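Ultley Card Club: Frequently Asked Questions
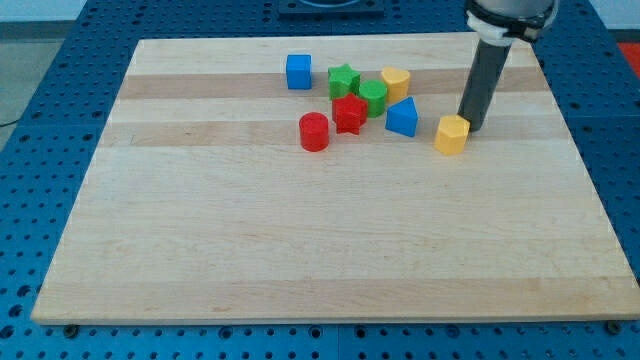
Wooden board on a blue table

Which formats do you play?
Commander on Wednesdays from 7 pm, and a booster draft on the first Saturday of the month. There is no draft in December.

Do I need my own deck?
No. Ask Malathi Acharya for one of the club decks, and please return it sorted, with the tokens in the box.

Is there a banned list?
We follow the official one. Infinite combos are allowed, but tell your table beforehand if your deck has one.

Can I use proxies?
Up to 18 per deck, printed clearly and sleeved. None in the draft.

Where can I buy sleeves?
Prakley Games on the high street sells them. We keep a few spare packs in black only.

Do you lend single cards?
Yes, from the trade binders, for one evening. There are more than 1000 cards in them, so give us the name in advance.

Last updated 13 November 2019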